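Firkby Residents' Forum
Board: Shared Facilities and Furnishings
Topic: Replacement of tables in the Lindau Room

Facilities_Desk
Posted 9:10
Residents are advised that the tables in the Lindau Room are due for replacement in August. The management office has received two proposals. The first is for rectangular folding tables. The second is for round pedestal tables with a white top, supplied by Clindard at $237 each. Comments are invited in this thread and will be forwarded to the office with the names of the posters removed.

R_Ardeleanu
Posted 9:42
I wish to record my support for the round tables. The present rectangular ones have corners at hip height, and the aisle beside the kitchen door is narrow. The card group and the language class both sit in small circles already, and a round top would suit them well.

Relu Ardeleanu, Building C

northstair
Posted 10:05
I must respectfully disagree. Round tables cannot be pushed together for the annual supper, and they do not stack. The storage closet was measured last year for folding tables. Has the office considered where the round ones will go when the floor is needed for dancing?

Facilities_Desk
Posted 10:30
The supplier states that the tops tilt to vertical and that the tables may be stored in a row against the rear wall. The office has not yet tested this arrangement.

Mbrand_257
Posted 11:18
May I ask about the finish? White shows coffee rings and pen marks. We have a round white table at my workplace and it is wiped down twice a day. 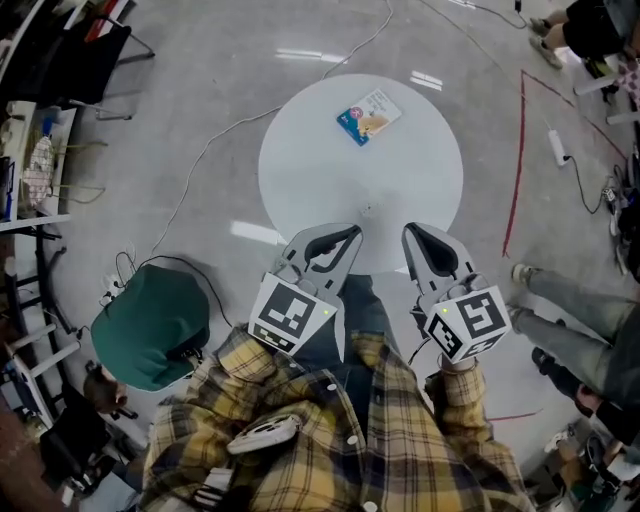
Round white tabletop on a gray concrete floor.

I do not object to white as such. My request is that the office obtain a written statement on stain resistance before any order is signed. The gray and the oak finishes in the catalog should be priced as well.

northstair
Posted 11:51
Seconded as to the finish. My objection to the shape stands.

quillon
Posted 13:20
The budget circulated in the spring allowed $850 for delivery and removal of the old tables. Does that figure apply to both proposals? The Nzioka quotation for the folding tables included removal, as I recall, and the other did not.

Facilities_Desk
Posted 14:02
The poster is correct. Removal is included in the Nzioka quotation only. A revised quotation has been requested from Clindard, together with prices for the gray and oak finishes and a statement on stains.

R_Ardeleanu
Posted 14:37
I thank the office for the clarification. If storage is the chief difficulty, might the room be furnished with both kinds – round tables left out for daily use, and folding ones kept in the closet for the supper?

northstair
Posted 15:15
I could accept that, provided the closet is cleared first. It currently holds the old blinds.

Facilities_Desk
Posted 15:40
The suggestion of a mixed order has been noted and will be put to the office. This thread remains open for comment until the revised quotation is received.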